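The Case for the Boring Repair Budget

My town spent 2352 dollars last year fixing the public library's chairs, and people complained about it for months. I read the letters in the local paper. Most of them made the same point, that for the same money or a little more the library could have bought new ones. Sabina Urban, who wrote the longest letter, called the repairs "sentimental."

I think she's wrong, and I think the mistake is a common one.

A new chair looks like progress. It comes in a box, it matches the others, and there is a day when it arrives. A repaired chair looks the same as it did when it was a good chair, so it gets no credit. Over ten years the difference is large. The old reading room chairs are heavy oak and were bought before I was born. The ones in the children's section were bought 7 years ago and half of them are already in the basement with split seats. No one wrote a letter about those.

I worked in building maintenance for most of my adult life, first at a hospital and later for a school district. In both places the budget had a line for purchases and a line for upkeep, and when money was short the upkeep line went first. It was the easy cut. Skip a year of greasing, tightening and replacing seals and the building looks fine. Skip three and you are buying a boiler.

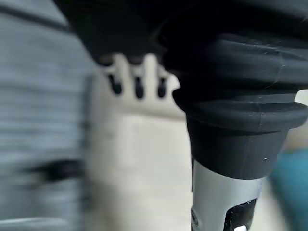
Rubber folds over a metal cylinder. Wear parts are cheap until they are ignored.

Valentin Cordier, my supervisor at the district, kept a notebook of things that had been put off. Each entry had the price of the fix on the day it was noticed and the price on the day it was finally done. A roof patch that would have cost 100 dollars became a ceiling, and then a ceiling plus a floor. He read from it at budget meetings in a flat voice. It worked maybe one year in three.

There are fair arguments on the other side. Some things should be replaced. An old refrigerator can eat more in electricity than it saves. Parts dry up. Labor costs more than it used to, and a person who can reglue a chair properly is harder to find than a person who can deliver one. When Geetha Rao closed her furniture shop on Mill Street, the library had to send its chairs almost 50 miles to be done. That trip is part of the bill and I don't pretend otherwise.

But the labor problem comes partly from us. If a town buys new every time, the repair shop closes, and then repair really is expensive, and the people who said so all along feel they were right. A steady small amount of work each year would keep one shop open. I would rather my taxes did that than paid for freight.

What I'd like to see is simple enough. Put the upkeep line in the town budget ahead of the purchase line, and print what was put off along with what was bought. Let people see both columns before they vote in October.

The chairs came back in good shape, by the way. I sat in one yesterday and it didn't creak.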